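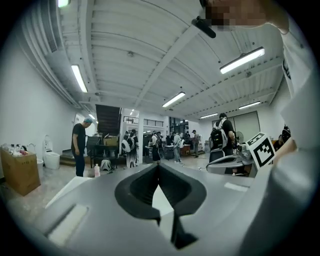 I put off buying hand-held grippers for ages, mostly because I'd already blown a big piece of our May budget on a Gedorell arm that spends half its life waiting for someone to program it. So when I finally ordered a pair of the Clulteck units — $3,000 for the set, before shipping — I was pretty nervous about it!

Well, I like them. A lot, even. The grip is comfy (I have small hands and still do fine), and new people get the hang of it in around 18 minutes. We looked at the Huttunen kit too, but the quote came with a yearly software fee and I just couldn't make that work. 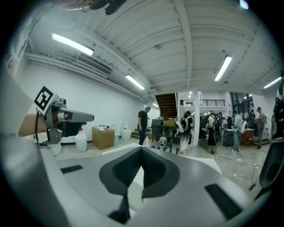 Marker on top, cable underneath.

Now the money part. Budget for the extras! Spare cables, a second charger and a case ran me another $456, and none of that was on the first quote. I'd also set aside something for printed markers — ours get scuffed. Shipping from Grusix, the reseller, was slow, but they did answer the phone.

My one real gripe is the cable. It's thin, it dangles, and I'm forever catching it on my sleeve. For the price I wanted a clip or a channel or something.

Would I order again? Yep, and I'd get the case on day one. Four stars.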